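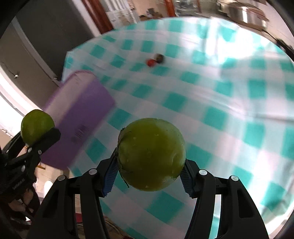

Clorwood Fruit Share collects surplus fruit from backyard trees and shares it out among the people who sign up. Most of what comes in is green, and green fruit brings in most of the questions we get. Skin color alone is a poor guide to condition. Dark or brownish areas, small light flecks and a shallow whitish dent like the one low on the right side of the large round fruit can all be on the outside only, so check by touch and smell before you decide to throw anything away. The answers on this page cover sorting, storing and using your share.

When does the season run?
Pickup starts in September and continues until the trees are done. The last week depends on the weather, and we post it on the door at Garkby Hall as soon as we know.

How much fruit will I get?
A full share is one crate. A half share is one crate split between two households. There are 136 households on the list this season, 76 of them on half shares. Crates are filled by weight, so a crate of large fruit will hold fewer pieces.

Can I choose what goes in my crate?
No. You can leave fruit you don't want on the swap table at the hall and take something else from it. Please don't swap out of crates that are still waiting to be picked up.

What do I do with it when I get home?
Take everything out of the crate the same day. Sort it into three groups: sound, marked and soft. Sound fruit can be stored. Marked fruit should be eaten or cooked within a few days. Cut the soft fruit open and use what is good right away. A shallow bowl or plastic tub works fine for each group. Don't pile fruit more than two layers deep.

Should I wash it before storing?
No. Brush off loose dirt with a dry cloth and wash each piece just before you use it. Damp skin molds faster, especially near the stem end.

Should I pull off the stem or the dried bits around it?
Leave them on until you are ready to eat or cook the fruit. Pulling them off can tear the skin. If there is a crack near the stem, put that fruit with the marked group and check it every day.

How do I tell a dent from rot?
Press next to the dent with your thumb. If the flesh around it is firm, cut out the dented part and use the rest. If the skin slides or liquid comes out, compost it. Any fruit with mold or a sour, fermented smell should also go in the compost.

My fruit is different sizes. Is the small fruit unripe?
Size doesn't tell you much. Several kinds of tree are on our list, and fruit from the same tree can vary a lot. Each crate has a card saying what is in it and whether it needs more time. If your card is missing, call Ritu Bisht at extension 298 before eating anything you don't recognize.

Where should I keep fruit that needs more time?
On a counter out of direct sun, with some space between pieces. A paper bag speeds things up. Once it is ready, move it to the refrigerator.

Can I freeze it?
Most of it, yes, if you plan to cook with it later. Peel and core it if it needs that, cut it up, freeze the pieces flat on a tray for a few hours and then bag them. We pack 300 grams to a bag, the right amount for one batch of the chutney on Sunita Prajapati's recipe sheet. The sheets are by the sign-in book.

Do I have to return the crate?
Yes, at your next pickup. Crates should be empty and wiped out.

I have a tree. Can you pick it?
Probably. Leave your name and address with Vikas Sisodia at the hall. He will come by to look at the tree and the access before we put it on the schedule. We don't pick from trees that have been sprayed during the season.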